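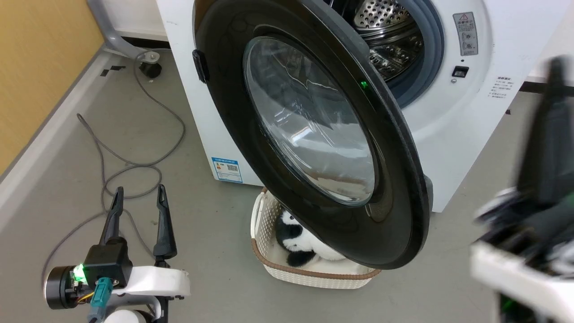 Media release | Workplace & Automation
September
By Mariann Kozma
1 min read

Wotano has put two-armed robots on laundry duty at its toy-hire depot, where staff wash up to 2,000 plush animals a month and have never once described it as a calling.

The five attendants keep their jobs and their hours. They move to mending, sorting and customer calls.

"I've spent 20 years bent over a washer," said laundry lead Mavis Brannigan. "My back has no comment. The rest of me is prepared to share the work."

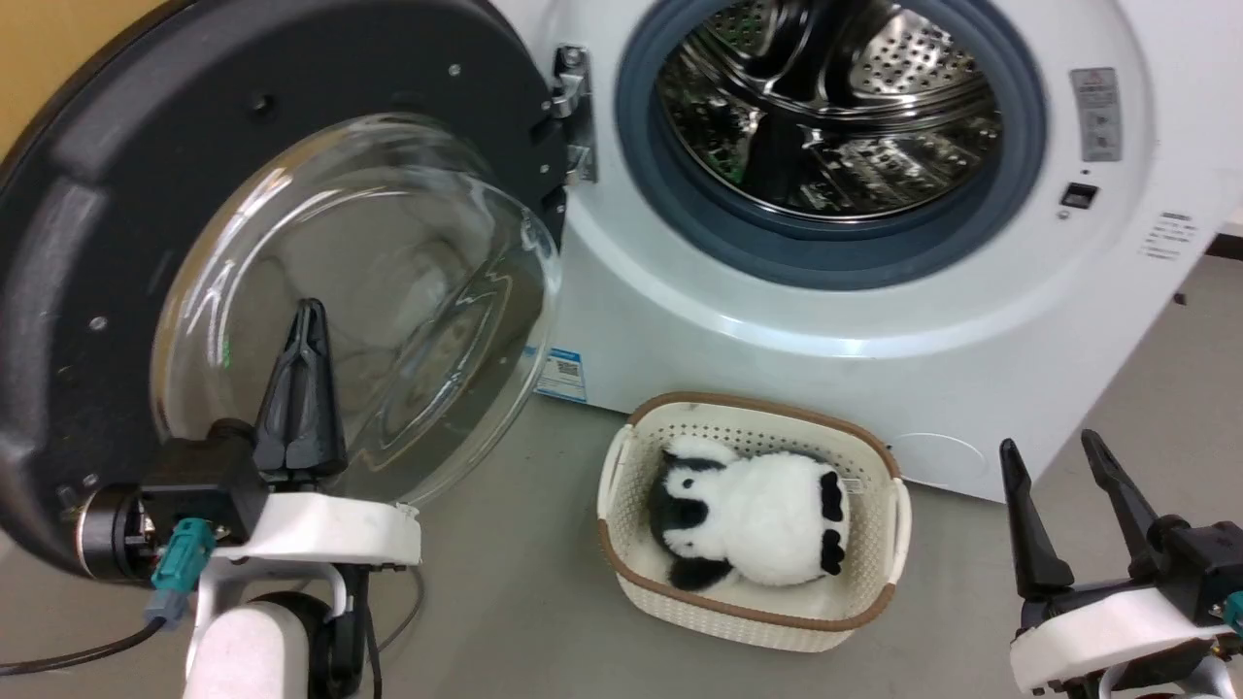

A plush panda in the basket below the open washer at Wotano.

Media contact: Bilal Jaber, Wotano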